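# Folding the varsity jacket: Ilze Rebane on bulk, snaps and sleeve order

Ilze Rebane has been folding and storing clothes for other people for seven years, first at a dry cleaner in Gedbridge and now through her own wardrobe service, Strazds. Her notes on outerwear run to 38 pages. Most of our conversation concerned one garment type, the varsity jacket with a ribbed hem.

"The rib decides the fold," she said. "The body wants to lie flat and the hem wants to pull in. If you ignore that you get a bell shape, and the crease lands wherever it likes."

She works on a bed, at the full width of the garment, with a plain or lightly patterned mat underneath. A table of the usual depth leaves the cuffs hanging, and the weight drags the shoulder seams off line.

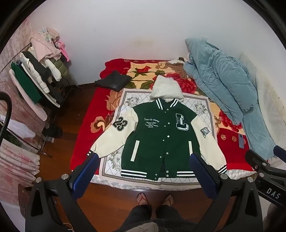

Rebane's first rule is to start face up with the sleeves out to the sides. Most people start face down, as they would with a shirt. She objects on the grounds that patches and embroidery can't be checked from behind. On a green and cream jacket with a large "L" on one side of the chest and "Less is more" stitched on the other, she wants every fold line to miss the lettering. A separate fleecy hood is stored on top, never inside the body. "It makes a lump. You'll see the lump in February when you take the jacket out."

I asked about hanging. She allows it for puffers and long coats, which she regards as a poor use of shelf space. Ribbed jackets she prefers folded, as the neck rib stretches on a narrow hanger. Her former colleague Renzo Lo Presti disagrees and hangs everything on a shaped hanger from Prerska. "His cupboards are larger than mine," she said.

On closures she is more flexible. Snaps may be left open while the sleeves are squared, with the two front edges brought close together by hand. She then closes the top snap and the bottom one and leaves those between.

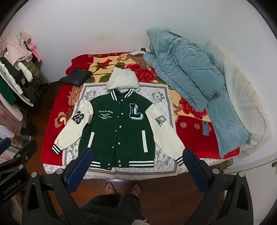 *Snaps undone, front edges lying close together, sleeves spread out.*

The sleeves go in next, each laid straight across the chest with a sheet of acid-free tissue between cuff and patch. The hem is turned up to mid-body, then the collar end is brought down over it. She doesn't press at any stage. Colour transfer from dark bodies to cream sleeves is her main concern in humid cupboards, and tissue is replaced once a year.

Her next set of notes will deal with quilted linings.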